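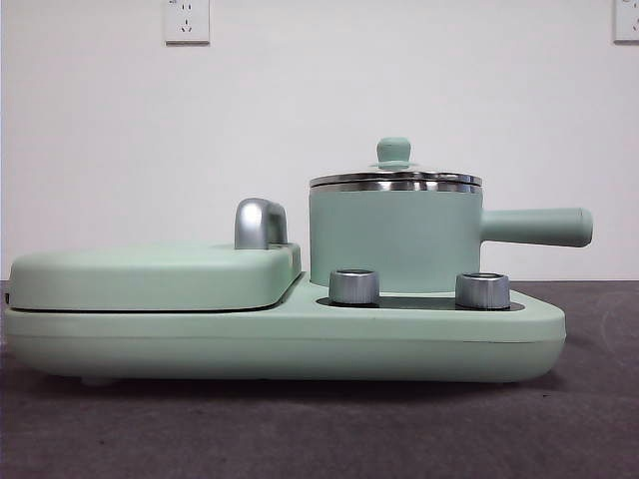 Toshiko Tanabe

The open day held in March at the Grikalbridge works of Grindeck drew 236 visitors across a single afternoon. I attended as an observer on behalf of a regional association for domestic equipment, and I have since been asked by several members whether such events serve any purpose beyond publicity. My view is that they do, provided that the host is willing to let the public watch ordinary work at its ordinary speed.

Grindeck was willing. The programme offered no music and very little speech. Visitors were admitted in groups of 8, given a short safety notice, and shown to a bench at which an arm was set kitchen tasks with toy food and a small breakfast appliance. The engineer in charge, Shigeru Ichikawa, announced each task before it began and recorded the result on a sheet that anyone could read. Of 54 attempts made that afternoon, a fair number ended without success, and these were entered in the same column and the same ink as the rest.

I consider this practice sound. A demonstration that has been rehearsed until it cannot fail tells the public what a machine can do once. Members of our association must decide whether such machines belong in canteens, care homes and training kitchens, and for that purpose the poor attempts are worth as much as the good ones. A manager who has seen an arm hesitate over a piece of toy food will write a better specification than one who has seen only a film.

There were objections. A representative of Sasaki, a supplier of catering fittings, remarked to me that visitors grew restless, and that two groups left before their turn was complete. I accept the observation. I do not accept that the remedy is a faster or more theatrical display. Seating would have helped, as would a printed sheet explaining what each task was intended to test.

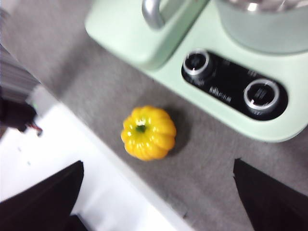

Should the public be allowed to choose the tasks at an open day?

Within limits, they should. A short list agreed beforehand, from which each group may select, keeps the bench safe and still gives visitors a fair test of the machine.

Grindeck came close to this arrangement. Each group could ask for one task to be repeated, and most did so. The Trustulley training centre, which held a similar event with 4 benches, permitted no requests at all, and the difference in the quality of the questions afterwards was marked. At Grikalbridge people asked about grip, cleaning and the cost of replacement parts. At Trustulley they asked chiefly when the refreshments would be served.

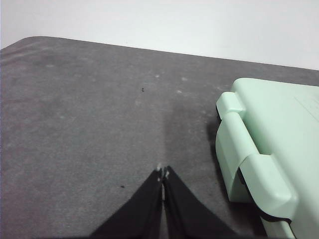
Our association has long held that equipment should be judged in the conditions in which it will be used. A bench at an open day cannot meet that standard in full, and organisers should say so. The gripper at Grikalbridge had two black fingers tapering to a point, and it worked beside a pale green appliance with rounded edges and a good deal of clear table to its left. Few working kitchens offer such room. I would ask that future events include at least one crowded surface, with the objects left as a cook might leave them, and that the results be recorded as plainly as Mr Ichikawa recorded his.

I would also ask that the record sheets be published. Visitors were free to read them on the day, but those who could not travel have no means of doing so, and members in the smaller towns are the ones most often approached by sales staff. The expense would be slight. Grindeck has indicated that it will consider the request before its next open day, and I hope that other firms will be asked to do the same.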